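Vurnia Heat and Wind Station
Set-Up Guide, Section 4: Siting, Mounting and First Start

Revised December 6, 2024

This section covers the placement and first start of the outdoor sensor unit and its indoor display. Complete Section 3 (Unpacking and Battery Check) before you begin. Alert levels for practices and games are covered in Section 5.

4.1 Before you choose a spot

The sensor unit measures air temperature, humidity, sun load and wind speed. The readings apply to the place where the unit stands. A unit mounted over grass in the open gives a fair reading for a grass field. The same unit mounted next to a parking lot or on a brick wall will read high on sunny afternoons, and no setting in the display will correct this.

Choose a spot that meets all of the following:

- Open sky above the unit for the whole of the time the field is in use.
- Grass or bare soil under the unit. Do not mount over asphalt, rubber track or roofing.
- No building, fence, scoreboard or tree line close enough to shelter the wind cups.
- Out of reach of sprinklers. Spray on the humidity sensor gives false readings for several hours.
- Out of the path of players, mowers and line-marking equipment.

If the field is synthetic turf, mount the unit beside the turf on the side that gets afternoon sun. The surface temperature of turf is not measured by this unit.

CAUTION: Do not mount the sensor unit on a light tower, flagpole or any pole that carries power. Do not put up or take down the mast when thunder can be heard.

4.2 Tools and parts

From the mounting bag: mast base, two mast sections, 4 ground stakes, 3 guy lines with tighteners, sensor bracket, bracket bolt and bubble level.

Not supplied: rubber mallet, adjustable wrench, compass or phone with compass, tape measure, work gloves.

NOTE: Units sold before March were packed with a plastic bracket bolt. If yours is plastic, replace it with the steel bolt in the spare parts envelope. Do not use both.

4.3 Mounting the mast

1. Set the mast base flat on the ground. Scrape away loose gravel or thatch under the plate.
2. Drive one stake through each corner hole until the head is flush with the plate. In sandy soil, angle the stakes outward.
3. Push the lower mast section into the base and turn it clockwise until it locks.
4. Lay the upper section on the ground. Fit the sensor bracket to the top end and tighten the bracket bolt by hand, then a quarter turn with the wrench.
5. Clip the guy lines to the ring below the bracket.
6. Slide the sensor unit onto the bracket until the tab clicks. Remove the red travel band from the wind cups. The cups should spin freely when blown on.
7. Raise the upper section and seat it in the lower one. This step needs two people.
8. Spread the guy lines evenly, anchor them and take up the slack. The lines should be firm but should not bend the mast.
9. Check the mast with the bubble level on two sides. Adjust the guy lines as needed.

CAUTION: Guy lines are a trip hazard. Fit the orange sleeves supplied, and keep the area inside the lines closed to players and spectators.

4.4 Pointing the sensor unit

The wind vane reports direction from a fixed north mark on the sensor housing. The mark is a raised arrow next to the model plate.

1. Stand well back from the mast with the compass. Steel in the base will pull the needle.
2. Find north and pick a landmark in that direction.
3. Loosen the bracket bolt, turn the housing until the arrow points at the landmark, and tighten the bolt.
4. Check the level again.

An error of a few degrees has no effect on wind speed or on any alert. It matters only if you use the direction reading, for example for smoke or dust.

4.5 Placing the display

The display receives from the sensor unit by radio. Keep it indoors, in the office, press box or training room, where a staff member will see it during practice. It runs on the wall adapter and holds a backup charge for short power cuts.

Stand the display upright on a table or shelf, or hang it by the two slots on the back. Keep it away from windows in direct sun, microwave ovens and metal cabinets. The indoor temperature on the lower line comes from a sensor on the underside of the case. Leave a gap under the case so that air can reach it.

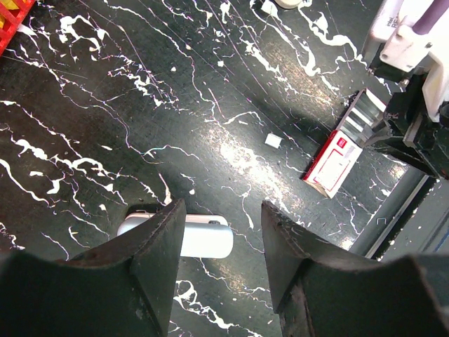 Boyang Xiao wrote to ask whether the display could be left in an equipment shed beside the field, where the signal was strongest. It can, provided the shed is dry and has power, but an alert that sounds in an empty shed does not reach anyone. If the shed is the only place with a good signal, add a Ginach repeater there and keep the display where staff are.

The signal passes through most wood and drywall. Concrete block, foil-backed insulation and metal siding weaken it. With open ground between the two units, expect a range of some 698 feet. Take the range as the longest straight line, including any height difference between the field and the building.

4.6 First start

1. Plug in the display. The screen lights and shows WAIT.
2. At the sensor unit, press and hold the pair button until the green light blinks.
3. Return to the display. WAIT changes to LINK, and outdoor readings begin to fill in. Wind speed comes first. Sun load comes last.
4. If the display still shows WAIT after several minutes, bring the display outdoors, next to the mast, and pair again. Then carry it back in and watch the signal bars.
5. Set the local time and the elevation of the field. Elevation affects the heat reading slightly and should be entered to the nearest hundred feet.
6. Press MODE until HEAT appears, then press SET. The heat value now leads the screen.
7. Press MODE again for WIND. Choose miles per hour.

NOTE: Readings taken during the first hour should not be used for a decision about practice. The sun load sensor needs time to settle after handling.

4.7 Testing the alert

Test the alert before the first day of use and after any move of either unit.

1. Press TEST on the display. The tone sounds and the screen flashes amber, then red.
2. Walk to the farthest spot where staff may be standing while in charge of the display. If the tone cannot be heard there, raise the volume in the SOUND menu.
3. Press TEST again to stop.
4. Write the date and the name of the tester on the card inside the back cover.

The test checks the display only. To test the whole chain, have one person hold the wind cups still while another watches the display. The wind reading should fall to zero within a minute. Release the cups and check that the reading returns.

4.8 If the readings look wrong

Temperature too high in sun: the white shield is dirty or the unit is over a hard surface. Wipe the shield with a damp cloth. Move the mast if needed.

Humidity stuck near the top of the scale: spray or heavy dew has reached the sensor. Leave it to dry in moving air. Do not use a heat gun.

Wind reads zero on a breezy day: the red travel band is still on, or spider web has built up under the cups. Clear by hand.

Readings freeze, then jump: weak signal. Move the display toward a window facing the field, or add a repeater.

Readings differ from the local forecast: this is normal. Forecast figures usually refer to a station elsewhere, often over well-kept grass in the shade of an instrument shelter. Use the reading from the field for decisions about the field.

4.9 Routine care

Check the guy lines and stakes every 7 days while the mast is up, and again after any storm. Wipe the sun load dome with a soft cloth and plain water. Do not use glass cleaner. Lower the mast for the off season and store the sensor unit indoors with the travel band on the cups.

Replacement cups, shields and stakes are sold under the Nutisby parts label. Quote the number on the model plate when ordering.

Continue to Section 5, Setting Heat and Wind Alert Levels.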